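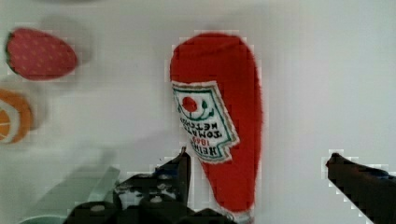 The Shared Shelf
How toy libraries are finding a settled place in public life

The toy library at Dikside opens at ten in the morning, and by then there is usually a short queue on the steps. Parents bring back what they borrowed a fortnight earlier, children go ahead of them to the shelves, and the morning's returns are checked, wiped and entered in the register. The collection now stands at 896 items, from floor puzzles to balance bikes, and on most days a good part of it is out on loan.

Toy lending is an old idea with an uneven history. Many schemes began in church halls and clinic waiting rooms, kept going for as long as their founders had the energy, and closed when those founders moved on. The Dikside service has taken a different course. It was set up within the district's public library department, shares its membership system and is paid for from the same budget as the books.

Antonina Symonenko, head of the service, regards that arrangement as its chief strength. "A family that joins for the toys is already a member of the library," she says. "They do not need to fill in a second form, and they do not need to explain themselves to anyone. We wished it to be as ordinary as borrowing a novel."

Members may take four items at a time and keep them for two weeks. There is no charge for the loan and no fine for lateness, although a reminder is sent and new loans are held back until overdue items are returned. Missing pieces are treated with some patience. A jigsaw lacking one piece is marked as such on the box and remains in use, and a drawer behind the desk holds stray wheels, dice and counters that may yet find their way home.

The most requested part of the collection is pretend play. Kitchens, shops and doctor's sets are reserved well ahead, and staff have learned to divide the larger ones into smaller bundles so that more households can have something at once. 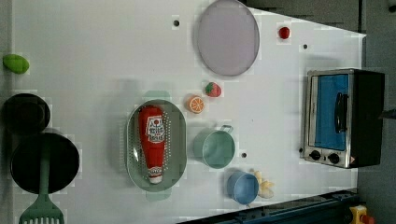
Toy food and cookware laid out for play.

Ye-rin Noh, who trained as a nursery teacher before joining the service, selects new stock. Her first question is how many ways a toy can be used. A set of plain blocks will serve a toddler and a child of eight, while a toy with a single button may hold attention for one afternoon. She also looks at how a thing will be cleaned and whether spare parts can be had. Suppliers are asked about both before an order is placed, and several well-known lines have been turned down on the second point.

Repair is handled at Wudell, a former print works on the edge of the town, where the service rents a workshop. Danylo Zinchenko and a part-time colleague mend hinges, restitch seams and replace worn axles. Roughly 10 items a week pass across their benches. Those that cannot be saved are taken apart for their fittings, and a written note of the fault goes back to the selection desk. Over time these notes have changed what is bought. Glued joints have given way to screwed ones, and fabric toys are now chosen with covers that can be removed.

The cost of such care is not small, and it is here that the service has faced its hardest questions. When the district reviewed its spending in December, it was suggested that toy lending might be passed to an outside body or limited to families referred by health visitors. Both proposals were considered at length. The second drew the stronger objections, on the ground that a service open only to families in difficulty soon becomes one that they are reluctant to be seen using.

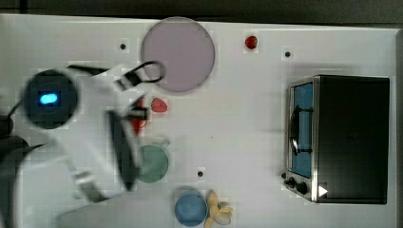
The review accepted that argument in its final report and renewed the funding for four years. It attached two conditions: that opening hours be extended to one evening each week, and that a branch collection be tried in Hladun, where the nearest library is a long bus ride away.

The Hladun branch opened on May 1, 2025, in two rooms beside the post office. Its stock is small and is exchanged with the main collection by van. Olesia Polishchuk, the branch librarian, reports that grandparents make up a larger share of members there than had been expected. Many look after children during school holidays and have little space to store playthings for the rest of the year. At their request, the loan period in Hladun has been lengthened to three weeks in summer.

Other districts have begun to take an interest. Naveen Pant, who oversees children's services in neighbouring Skustau, visited both sites in preparing a scheme of his own. He intends to begin with outdoor toys, which are costly to buy and quickly outgrown, and to add indoor stock once a storeroom has been found. Talks on a shared catalogue are under way, and the two departments have agreed to use the same box labels in the meantime.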